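Chapter 2
Who Pays When a Product Hurts Someone?

I used to start this course with contracts, and half the room was asleep by the second page. So now I start with stuff people buy, because everyone has owned something that broke, leaked or pinched a finger, and everyone has an opinion on whose fault it was.

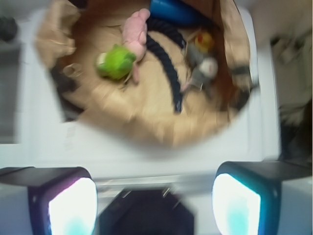 Toys in a round pet bed.

Product liability asks one big question: if a thing injures you, who has to pay? The maker, the store, the company that shipped it, or you? We'll follow a made-to-order case through the chapter, Ondelen v. Prelasness, set in 1974. Ondelen sold a space heater with a loose guard. Prelasness supplied the guard. A buyer got burned, the bill came to $1000, and the two firms spent far more than that blaming each other (this happens all the time!). 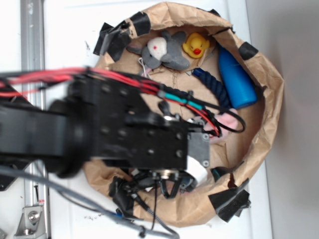 The buyer had two ways to go. She could say somebody was careless – that's negligence, and she'd have to show what a sensible company would have done. Or she could say the heater was defective when it left the factory, and in many states that's enough, however careful everyone was. We call the second one strict liability, and I'll warn you now that students mix the two up well into March.

Keep an eye on the warning label too. Ondelen printed one, in tiny type, on the underside of the heater, and I still go back and forth on whether it should have counted for anything.
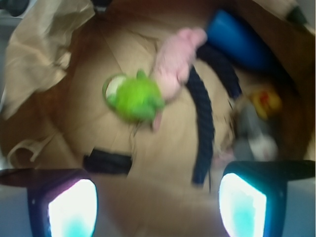 Rernero thinks I'm too soft on the label, and wrote in the margin of my draft that a warning you have to flip a hot heater over to read is no warning at all. Fair enough. We'll get to that argument in the section on failure to warn, but first we need to sort out what "defect" means.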